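Speaker notes - "Your First Long Paddle"
Tirta Osman, Pelupessy Paddlers open evening, 12 August 2023

(Wait for people to sit. Leave the title slide up.)

Hi everybody, I'm Tirta, and I'm going to talk for 22 minutes about my favorite thing in the world, which is getting into a canoe in one place and getting out of it three days later somewhere else. Hands up if you've paddled for an afternoon. Hands up if you've slept out on a river trip. OK, so most of you are where I was when I signed up for the Hallard!

SLIDE 2 - the route
The Hallard run is 60 miles, put-in at Trovon Landing, take-out below the old mill at Stosteck. Flat water nearly the whole way. Point out the two carries on the map. The first is short and grassy. The second is 189 steps, and yes, I counted, because I had a canoe on my head and needed something to do.

We went in July. Low water, warm nights, lots of gravel bars to camp on. In spring the same river is pushy and cold and I would not start there.

SLIDE 3 - how far in a day
Twenty miles a day sounds like a lot. With a little current it's seven or eight hours with stops, and your shoulders will let you know about it on the second morning. Say this slowly: plan the middle day as the short one. We did it the other way around and rolled into camp in the dark, trying to find a flat spot with one headlamp between us.

Wind matters more than distance. Tell the story of the wide bend - we paddled hard for an hour and the same red barn just sat there next to us. After that we were on the water by six every day and off it by early afternoon, and oh, those mornings! Mist on the river, herons everywhere, no sound except the paddles.

SLIDE 4 - food
People always ask about this one, so leave time. You can bring real food in a canoe! You aren't carrying it on your back all day. We had eggs, a block of cheese, onions, a whole bag of fruit.

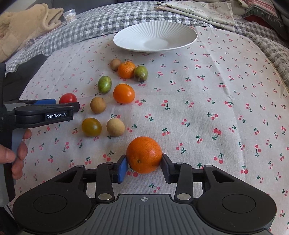
Pack by day, one bag for each, with the last day at the bottom. Keep lunch on top where you can reach it without unloading the boat. We ate lunch floating most days, boats held together, passing the crackers back and forth.

Water: we brought two big jugs and a filter. Ours clogged on day two (silt). Let the river water settle in a pot overnight first and you'll have a much easier time.

SLIDE 5 - keeping stuff dry
Pass around the dry bag. Roll it three times, squeeze the air out, clip it. Sleeping bag and one full set of clothes go in the best bag you own. Everything gets tied in, everything, including the thing you're only putting down for a second. Ask me about my left sandal.

SLIDE 6 - what it cost
Two canoes on rental, the shuttle back to the car, and food for four came to just under $1000, so less than $250 each. If you can borrow boats from the club it drops a lot. See the desk at the back for the sign-out sheet.

SLIDE 7 - safety
Don't rush this. Life jackets on, buckled, the whole time. Leave your route with someone at home and a time to start worrying. Phones had no signal from the first carry until the last few miles. If you hear thunder, get off the river and stay off for half an hour after the last rumble.

SLIDE 8 - sunset at the second camp
(Let them look at this one for a bit.)

Questions. If it's quiet, ask who has a dog, then talk about dogs in canoes. Remind them the practice paddle leaves from the club dock at nine, bring a hat and a towel.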